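首页 > 专栏 > 机器人软件 > 观点

时间戳应当是接口的一部分

2019年6月23日 作者:Duddale 控制软件组

推块是一项看上去很慢的任务。末端是一根竖直的杆,物体在平面上,大部分时间里什么都不动。因为慢,许多团队在写推块系统时会默认时间问题可以往后放:感知给出一组位姿,规划器拿到位姿算出一段推动路径,控制器去执行,循环往复。位姿消息里通常有一个时间戳字段,由驱动填写,此后再没有模块读它。

本文的主张是,这个字段不该是可选的元数据。任何跨模块传递的几何量,都应当在类型层面携带它所描述的时刻,以及这个时刻的来源。没有时刻的位姿应当无法通过编译,或者在解释型语言里,应当在第一次参与运算时就抛出异常。我们在 Lazaridis(组内的推动规划器)上按这个要求改过一遍接口,改造的代价不小,下文会写清楚。结论仍然是值得。

先说问题是怎么出现的。

Lazaridis 最早的版本里,感知模块输出的是一个字典,键为物体标识,值为平面位姿,即 x、y 和转角。规划器每次被调用时取最新的一份字典。关节状态由另一个线程以更高的频率更新,规划器同样取最新的一份。两份“最新”之间的时间差没有记录。静止时这没有影响,杆在空中移动而物体不动时也没有影响,因为物体位姿是常数。有影响的只有接触发生前后的那一小段:杆的位置是现在的,物体的位置是过去的。规划器据此算出的杆与物体的相对位置是一个从未存在过的几何关系。

这类错误的表现很有迷惑性。规划器会认为杆尖已经进入物体轮廓内部,于是触发穿透修正,把目标接触点往回拉。控制器跟随新的目标,杆减速,物体也随之减速,感知数据追了上来,穿透消失,规划器又把目标往前推。从外面看,是杆在推动过程中以一个低频节奏顿挫。我们最初的判断是摩擦,木板表面有纹理,板与板之间有接缝,黏滑现象在这种表面上本来就常见。于是调摩擦系数,调推动速度,换杆尖的外形。每一项都能让症状变轻一点,没有一项能让它消失。

后来把关节状态和图像曝光时刻对齐重放,顿挫的节奏与感知管线的总延迟吻合。感知管线的延迟在 90 毫秒上下两档之间跳动,取决于分割网络那一步是否与另一个进程争用显卡。摩擦系数改回原值,在规划器入口处按曝光时刻取关节状态,顿挫消失。整个修改是两行代码。找到这两行花掉的时间,大部分用在了一个与它们无关的物理参数上。

我不认为这是一个粗心的故事。写下“取最新”的人知道延迟存在,评审的人也知道。问题在于接口允许这样写,而且这样写最短。一个接口如果让错误的用法比正确的用法短,错误的用法就会出现在每一个赶时间的调用点上。文档里写明“请注意时间对齐”没有作用,代码评审能拦住一部分,拦不住的那部分会在接触时出现。

接下来谈应当携带什么。只有一个浮点数形式的时间戳是不够的,至少要区分三个量:传感器采样的时刻、消息生成的时刻、消息到达的时刻。图像的情况还要复杂一些,采样时刻本身是一个区间,曝光有长度,卷帘快门还有行间差。对推块这样的速度,把曝光中点作为采样时刻已经够用,但这个近似应当由驱动来做,并且写在类型里,不应当由下游的每个模块各自假设。

我们见过的日志里,最常见的情形是时间戳字段填的是消息生成时刻,名字却叫采样时间。分割和位姿估计都在生成之前完成,于是整条感知管线的延迟被这个字段抹掉了。下游若是认真做了对齐,对齐的结果反而比不做更可信地错着:代码里有插值、有缓冲区、有单元测试,每一处都正确,输入是假的。

Lazaridis 现在的做法是,位姿类型带一个时刻和一个来源标签。来源标签是枚举,取值为硬件触发、驱动估计、到达时刻和未知。两个位姿做复合运算时,如果时刻之差超过容差,运算失败;如果任一方的来源是未知,运算失败;如果来源是到达时刻,运算可以进行,但结果的标签降级,并且不能进入控制回路。想要绕过,必须显式调用一个名字很长的函数,这个函数在代码库里可以被搜索到。到目前为止它出现在可视化代码里,控制路径上没有。

容差的取值是接受批评最多的部分。设得太紧,系统在负载稍高时就停;设得太松,检查形同虚设。我们目前取 18 毫秒,理由是在最高允许推动速度下,这段时间内杆尖的位移小于位姿估计自身的标准差。换一个速度上限,这个数就要重新算。它不应当是全局常量,应当由速度上限和位姿误差推导出来。我们的代码里现在仍是常量,这是欠着的债。

有了时刻,接下来的问题是怎么把不同时刻的量搬到同一个时刻。有两个方向:把关节状态退回到图像采样时刻,或者把物体位姿外推到现在。前者只需要一个环形缓冲区,误差可控,因为关节编码器采样快且准。后者需要一个运动模型,而推块恰好是运动模型最不可靠的场合。

未接触时,物体静止,外推是恒等变换。接触之后,物体的运动取决于接触点、接触法向、压力分布和摩擦,准静态假设下可以用极限曲面近似,近似的参数又随物体形状和板面变化。圆柱的情形相对简单,推力线偏离中心时它会滑开,转角却没有意义。星形块更麻烦,杆可能落在两个尖角之间的凹处,也可能抵在一个尖角上,前者近于稳定,后者稍有偏差物体就转走。对这两种情形用同一个匀速外推,前者误差小,后者误差大,而感知输出本身不告诉你现在是哪一种。

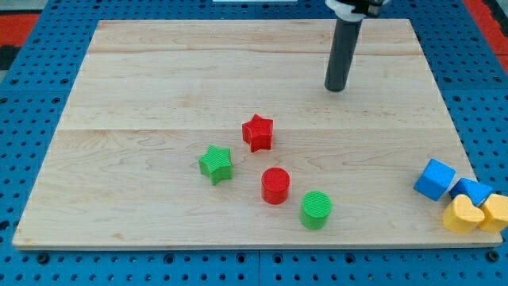 Stelios Zervas 不同意这里对外推的悲观看法。他在本文初稿后面留言说,既然规划器内部已经有一个推动模型,用来预测候选动作的结果,那么用同一个模型把物体位姿外推一个管线延迟,误差至多与规划本身的一步误差相当;如果这个误差不可接受,规划也同样不可接受,单独把外推挑出来说是双重标准。他还认为,退回到图像时刻的做法只是把延迟藏进了“当前状态”的定义里,规划器算出的动作仍然要在未来执行,迟早要预测一次。

这个意见前半部分我基本接受。外推与规划用的是同一类预测,拒绝一个而信任另一个,在原则上讲不通。差别在于误差进入系统的位置。规划中的预测误差影响的是候选动作的排序,排序错了,选到次优动作,下一个周期有新的观测来纠正。外推的误差影响的是状态本身,所有候选动作都从一个错误的起点展开,并且这个起点会被写进日志,冒充观测。后一点比前一点要紧。我见过用这样的日志去拟合推动模型的做法,拟合出来的模型与外推所用的模型高度一致,残差很漂亮,因为数据里有一部分就是模型自己的输出。

所以 Lazaridis 里外推是允许的,但外推的结果是另一个类型。观测位姿和预测位姿共享几何运算,不共享存储,日志模块只接受前者。预测位姿还要附带它所依据的观测的时刻,以及外推跨越的时长。规划器可以用它,标定和拟合不可以。Zervas 的后半部分意见,即迟早要预测一次,在这个结构里有了明确的位置:预测发生在规划器内部,一次,入口处写得清楚,而不是散落在感知后处理、坐标变换库和控制器前馈里各做一点。

关于坐标变换库要多说几句。常见的设计是维护一棵变换树,查询时给出源坐标系、目标坐标系和时刻,库负责在缓冲区里插值。设计是好的。坏处在于几乎所有这样的库都提供一个快捷查询,时刻填零或者省略,表示取最新。Hondetti 是我们早先采用的变换库,它也有这个快捷查询,并且入门教程的第一段代码用的就是它。我统计过组内代码库,改造之前对变换树的查询共 579 处,绝大多数用的是快捷形式。作者们不知道自己做了选择。

更细的一个问题是,“最新”对一条链上的不同边有不同含义。固定安装的相机到底座是静态变换,任何时刻都有效;底座到杆尖由关节状态给出,很新;底座到物体由感知给出,较旧。快捷查询返回的是各边共同可用的最晚时刻还是各边各自的最晚值,取决于库的实现,有的库在文档里写了,有的在版本更新时改过。依赖这一行为的代码在升级时不会报错。

我们的处理是在 Hondetti 外面包了一层,包装层不暴露快捷查询,静态变换和动态变换用不同的类型表示。静态变换没有时刻,因此可以和任何时刻的位姿复合,这一条在类型里就是成立的,不需要用零或者负一之类的特殊值来表示“总是有效”。包装层的代码很短,迁移调用点用了很久。其中有一些调用点,写下它的人已经说不清当初需要的是哪个时刻,只能从用途倒推。倒推的过程中找出了若干处从未被怀疑过的错误,包括一处可视化里的杆尖标记总比实际位置超前,组里的人长期以为那是渲染的问题。

时钟同步是这套做法的前提,也是它最容易被攻击的地方。时刻写得再认真,如果相机主机与控制主机的时钟相差很大,比较就没有意义。我们的系统有两台主机,用网络时间协议同步时偏差会漂移,改成精确时间协议之后满足要求。没有条件做硬件同步的团队可以用另一种方法:让杆在空中做一段往复运动,从图像里提取杆尖的轨迹,与关节编码器算出的轨迹做互相关,峰值的位置就是总偏移。这个方法量到的是时钟偏差与曝光时刻误差之和,分不开,对控制而言也不需要分开。它应当是开机自检的一部分,结果写进日志头。不应当是某人在装机时做过一次、数字记在纸上的事情。

这里有一个实现上的细节。往复运动的频率不能是单一的,否则互相关会有多个峰,偏移可能差出一个整周期。用扫频或者伪随机的停顿都可以。杆在图像里是竖直的圆柱,尖端是圆钝的,取轮廓最低点作为特征会随视角变化,取轴线与已知高度平面的交点更稳定。这些内容写进工具里之后就不必再有人记得。

再谈仿真。仿真器是隐瞒时间问题的好手。多数仿真环境里,观测与状态在同一步产生,延迟为零,时钟只有一个。在这样的环境里开发的规划器,接口上根本没有地方放时刻,移植到真机时就只能在外面打补丁。我们用的 Plerkach 原本也是如此:调用一步,返回一份观测,观测里是当前步的真值。给它加延迟不难,做一个队列,观测晚若干步返回即可。但仅仅加队列会造出一个固定的延迟,规划器可以很快适应它,无论是手工调参还是学习得到的策略,都会把这个常数吸收进去,到真机上延迟抖动时就暴露出来。

应当模拟的是延迟的分布,包括它的相关性。真机上的延迟不是独立同分布的,它成段地变长,因为争用资源的进程是成段运行的。我们的做法是直接从真机日志里截取延迟序列,在 Plerkach 里回放,起始位置随机。这样做没有什么理论上的优雅之处,好处是不需要争论分布的形状。接口上,Plerkach 返回的观测现在带有采样时刻,与真机类型相同,规划器看不出区别。做完这一步以后,原来只能在真机上复现的那种顿挫,在仿真里可以稳定复现,并且写成了回归测试。如果这个测试在最初就存在,摩擦系数那一段弯路可以省掉。

反对意见里最有分量的一条是成本。带时刻的类型让简单的脚本变长。想在交互环境里快速试一个想法的人,不愿意为一次减法构造两个带来源标签的对象。我的回答是,交互环境里可以有一个专门的入口,把静止场景的快照冻结成一个静态的世界,里面所有位姿视为静态,随便复合。代价是冻结的世界不能产生控制指令。做研究的人多数时间需要的就是这个,他们看的是板上物体的布局、候选接触点、可达性,哪一块离边缘太近,哪两块靠得太紧以致杆伸不进去。这些问题与时间无关,就不应当为时间付费。把两种用途分成两个入口,比让一个入口同时迁就两者要好。

还有一条反对意见说,随着学习方法的发展,策略网络直接从图像到动作,位姿这一层会消失,时刻也就无从附着。这一条我不接受。图像同样有采样时刻,动作同样有生效时刻,网络的输入里通常还拼接了关节状态,这份关节状态是哪个时刻的,正是前面讨论的问题。训练数据里图像与动作的对应关系由记录程序决定,如果记录程序用的是到达时刻,学到的策略就包含了记录时那台机器的延迟。换一台机器部署,延迟变了,策略的表现随之改变,而改变的原因在网络里找不到。手工写的管线至少还有一个位姿可以打印出来看。

与此相关的是数据格式。目前流传的推块和抓取数据,多数以固定频率重采样后的数组形式发布,每一行是一个时间步,图像、关节、动作对齐好了。对齐方式很少说明。最近邻、向前保持和线性插值得到的结果不同,在接触附近差别最大,而接触附近的样本正是有价值的那部分。我主张发布原始的异步流,每条消息带采样时刻和来源,重采样脚本另附。使用者若要数组,自己运行脚本,并且知道自己运行了什么。文件会大一些,加载会慢一些,这两点可以忍受。

最后交代改造的实际过程,供打算照做的人参考。顺序很重要。我们第一次尝试时从规划器入手,先改内部类型,结果上游给不出真实的采样时刻,只好到处填“未知”,运算到处失败,分支在 11 月之前就废弃了。第二次从驱动开始,先让相机驱动给出可信的曝光时刻,再做开机时的偏移测量,然后改日志,然后改变换库的包装层,规划器最后改。每一步之后系统都能运行。日志先于规划器改是有意的,它让后面每一步修改都有可以对比的数据。

改造期间有过一段双轨运行,旧接口仍在,调用时打印警告。效果不好,警告很快就淹没在其他输出里。后来把警告换成计数,超过上限就让持续集成失败,上限逐周下调,这才推得动。如果重来一次,我会跳过警告这一步。

尚未解决的问题有几个。一是滤波器。位姿经过滤波之后,它描述的是哪个时刻并不清楚,低通滤波引入的相位滞后随频率变化,用一个标量时刻表示总有一部分是错的。我们现在对滤波结果标注名义群延迟,在杆刚接触物体、位姿突变的时候,这个标注不准。二是多物体场景里,分割网络对同一帧的各个物体给出的位姿时刻相同,但跟踪器在遮挡时会沿用旧值,沿用的旧值应当保留旧的时刻,这要求世界状态里每个物体有自己的时刻,规划器里凡是假设“世界有一个时刻”的地方都要改。我们改了一部分,碰撞检测那部分没有改完。三是旋转对称的物体,圆柱的转角在估计里随噪声漂移,若按时刻插值会得到一个毫无意义的角速度,目前是按物体类别在接触模型里屏蔽掉的,这个屏蔽表还写在规划器里,应当挪到物体描述文件中去。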